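Kutino hand-held gripper pair — spare pads and what to budget for

I run the equipment cupboard at Girkby, so I'm the one who gets asked what a starter order ought to look like. My short answer is to buy the grippers in pairs and put money aside for pads before you think about anything fancy. We started with 2 pairs and I wish I'd asked for more pads on day one!

The pads come in packs of 13 from Boersma. They're the bit that wears, and snack packets are harder on them than you'd guess (all those crimped ends). Bags and wrappers slide about and fold under the fingers, so a tired pad shows up quickly in your sorting sessions.
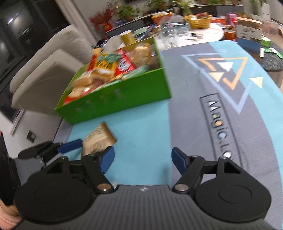

Delivery is the other thing to plan for. Our last lot took 6 weeks, and Hanneke Van der Linden at Boersma told me January is worse, so I now order in the autumn and keep a full pack on the shelf. She'll also quote for pads and pivot screws together if you ask — do ask, it saves a second delivery charge.

Skorby sell a padded case that takes a pair with room for the leads. It's dear for what it is, but ours has been up and down a lot of stairs and I'd buy it again.

Minimum order on loose pads is 40. Packs can be bought singly. Prices last checked 11/14/23.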